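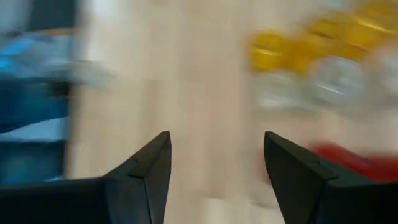
Section 4: Setting Up Your Work Table

By Lutfa Mollah
December 2024

Print this page | E-mail this page

If you have come straight here from the unpacking section, welcome, and do sit down for a minute before you start. The Nelance sorting kit is easy to use once the table is ready for it, and the table is the part most people hurry through (I did, the first time, and spent a whole evening picking paper clips out of the rug). A light wooden tabletop is lovely for this kind of work. Small dark things show up well on it, and it is kinder to the hands than glass or metal on a chilly morning.

Clearing and cleaning

1. Take everything off the part of the table you mean to use. You want a clear stretch at least 21 inches deep, measured from the edge where you will be sitting. If your table is shallower than that, turn your chair to the short end and work lengthwise.

2. Wipe the wood with a soft cloth that has been dampened and wrung out hard. Go with the grain if you can see it, and don't forget the front edge, where sleeves rub.

3. Dry the table with a second cloth and leave it alone for roughly 60 minutes. This is a good time to read Section 5, or have lunch.

CAUTION: Do not use spray polish before laying out the kit. The felt pads pick it up and will leave dull rings that take a good deal of rubbing to remove.

Choosing your middle

4. Sit down the way you normally sit, with your shoulders loose, and rest both hands on the table. The space between them is your working middle. Keep it open! Every new Nelance owner I have helped wants to put the biggest tray right there, and every one of them has moved it by the end of the week.

5. Put the bulky things to one side. Left-handed sorters usually like them on the right, and right-handed sorters on the left, but please suit yourself. My cousin Marty is right-handed and keeps everything on the right anyway, stacked up like a little apartment building, and he gets along fine.

6. Set the four felt pads under the corners of the large tray, fuzzy side down. Press each one for a slow count of ten.

NOTE: If a pad won't stick, the tray may still have its thin shipping film on it. Look for a loose corner on the underside and peel from there.

Light

7. Turn on the lamp you plan to use and look at the tabletop from your chair. Pale wood can throw back a lot of light, and if the middle of the table looks white and washed out to you, your eyes will be tired before you have finished the first bag. Move the lamp back, or over to the side opposite your writing hand, until the glare is gone.

8. Check again after dark if you sort in the evenings. The window that was such a help at two o'clock does nothing for you at nine, and you may want the lamp a little closer then.

CAUTION: Keep the lamp cord behind the table and never across the front, where a knee can catch it.

A first try

9. Tip a small handful of mixed pieces into the working middle. Spread them out with the flat of your hand so that none are lying on top of each other.

10. Sort for five minutes, no more. Notice where you are reaching too far, then move that tray closer and try again. Two or three rounds of this is quite normal.

If the table rocks while you work, fold a bit of cardboard under the short leg for now and see Section 9 for the leveling feet. Owners of the older Drurstead folding table will need the wider feet, which are sold separately.

Related items

Section 3: Unpacking and Checking the Parts
Section 5: Labels and Tray Dividers
Section 9: Leveling Feet and Other Extras
Caring for Felt Pads
Using the Kit with a Skenau Side Shelf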